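Bidis Rental Kit: Two Weeks of Kitchen Duty
Posted May 27, 2018 | Filed under: Gallery, Kits and Tools | 12 comments

I finally got my hands on the Bidis hand-held gripper kit! A bunch of you have been asking about it ever since I wrote up the Jisier desktop arm, and Cemton (they handle the rentals for my region) had a slot open up, so I grabbed it for two weeks and used it pretty much every day after dinner.

Quick version for anyone who hasn't followed along. You hold the thing in your own hand, you do ordinary chores with the two fingers out front, and everything gets recorded so an arm can learn from it later. No arm needed on your end, which is a big part of why I wanted to try it. My place does not have room for an arm. My place barely has room for the steamer.

I paid 200 dollars for the rental plus a deposit, and the deposit came back four days after I shipped the box. The return label was already in the lid, so full marks for that. The printed guide is short and kind of dry but it does cover the stuff you need on the first night, and there's a chore list you can follow or ignore. I followed it for three evenings and then started making up my own.

Trash turned out to be my favorite. I know, I know. But it's such a good little chore for this kit! The pads on the fingertips are grippy and they have a bit of give, and a crumpled wrapper is exactly the kind of thing that shows you whether you're squeezing well or just mashing.
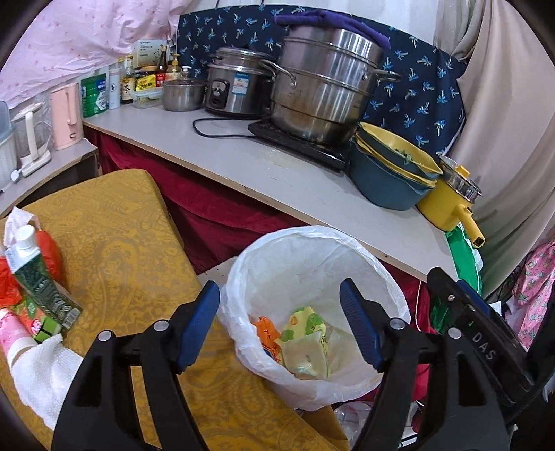
My kitchen is tight, so most of my practice was about where to put my elbow. If you come in high over the counter you bump into everything you own. If you come in low and let the fingers point down and forward, you've got a clear run and your wrist doesn't complain nearly as much. It took me a couple of nights to stop twisting my whole body around (I looked like I was trying to parallel park).

Weight-wise it's fine for ten minutes and then you start to notice it. I did short sessions with a podcast on and a long break in the middle. My left arm got a turn too, mostly out of curiosity, and those recordings are a mess.

Now the numbers, for the three of you who always want the numbers. I ended the rental with 492 recordings saved. The ones I tossed were nearly all my fault: phone rang, lost my grip, forgot what I was supposed to be doing. I had 2 real failures where the thing stopped recording partway, both on the same night, and a restart fixed it. Cemton answered my email about it the next morning and told me to update before starting, which I had skipped. Oops.

Stuff I liked:
The fingers close smoothly and you can feel what you're doing through the handle.
Setup took me less time than making tea.
The carry case has a spot for everything and you can tell at a glance if you forgot a cable.

Stuff I'd change:
The handle is shaped for somebody with bigger hands than mine.
Thin, flat things (lids, envelopes, a single sheet of paper towel) are a pain to pick up.
I'd love a longer charging cable. The one in the box reached from my outlet to nowhere useful.

People keep asking how it stacks up against the Pelletier glove. I only had the glove for one weekend so take this with some salt, but the glove was more comfortable and the gripper was a lot less fussy. With the glove I spent ages getting it to fit right. With this one I picked it up and went. If you've got a small kitchen and an hour here and there, I'd rent the gripper first and see if you even like doing this.

Would I buy one? Hmm. Not at the full price, not yet. I did put my name down for another two weeks in September, and I want to try laundry next, socks especially. If you have a chore you'd like me to test, stick it in the comments and I'll add it to the list.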